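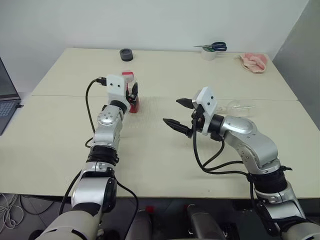

Packing Bench, Pendurik Workroom: Gallery Page 2

Pages in this gallery cover the benches used for wrapping and boxing small goods before they go to the Kontogiannis store shelves. Page 1 covers the receiving shelves. Photo selection and notes by Debora Dal Bello. Bench layout and materials list by Lino Dal Bello. Last edit: January.

Click the picture for the larger size. Reuse inside the workroom is fine without asking. For use elsewhere, write to Debora and quote the page number.

Cream table, wrapping materials out
Scissors with dark blue handles on the roll of white tape, toward the back right. Bubble wrap flat on the table, clear glass bottle on its side, small red-and-white container held upright just above the surface.

Bench notes

Surface. Light-colored tops are standard in the workroom. Loose glass chips and ends of clear tape show poorly on them, so the top is wiped by hand at the end of each run and checked again with a lamp held low at one side. Do not cut directly on the top. Blade marks hold dirt and catch the edge of the wrap.

Tape. White tape is used for closing inner wraps. It is visible against clear wrap and the person unpacking can find the end. Brown tape is for outer cartons only. Fold the last half inch of every strip under itself to make a pull tab.

Scissors. One pair per bench. They are parked on the tape roll or on the hook at the bench end, blades closed. Send them for sharpening when they start to fold the wrap instead of cutting it. Write the bench number on the slip.

Bubble wrap. Bubbles face the item. Cut the sheet to the height of the item plus a hand's width at each end, and wide enough for 2 full turns. Offcuts larger than a hand go in the bin for filling corners. Smaller pieces are thrown away.

Cloth. Soft cloths are for dusting glass before wrapping. They are washed without softener, which leaves a film. A cloth that has touched adhesive or solvent goes in the rag bin and does not come back to the bench.

Glass bottles. Clear bottles are easy to miss on a pale top. When laid down they should sit well in from the edge. Check the neck for chips before wrapping. Stuff the shoulder area first, then roll from the base. A bottle with a loose cap gets a strip of tape over the cap before anything else.

Small containers. Wrap upright and mark the top of the wrap. Lids are taped only if they turn freely. Containers of the same size can share a carton with a divider between each one.

Cartons

Two carton sizes are kept at this bench:

Granex 817, single wall. Small containers, tins, light mixed goods.
Granex 1827, double wall. Bottles and anything heavier than a full tin.

The numbers are our shelf codes and are written on the end of each flat bundle. Do not mix bundles on one shelf. Dividers for the 1827 do not fit the 817 and should not be trimmed down to fit.

Labels

Labels are printed from Skarero at the desk and carried to the bench with the order sheet. Place the label on the long side, clear of the tape seam. A label that has been lifted and put back down will peel in storage, so print a new one and cross out the old one on the sheet.

Order of work

Dust the item.
Check for chips, cracks and loose lids.
Cut the wrap.
Wrap and close with white tape, tab folded.
Fill the carton base, place the item, fill the sides and top.
Close with brown tape, one strip along the seam and one across each end.
Label, initial the sheet, move to the outgoing rack.

Corrections to the carton codes go to Lino. Spelling and layout go to Debora.

Previous: Page 1, Receiving Shelves
Next: Page 3, Outgoing Rack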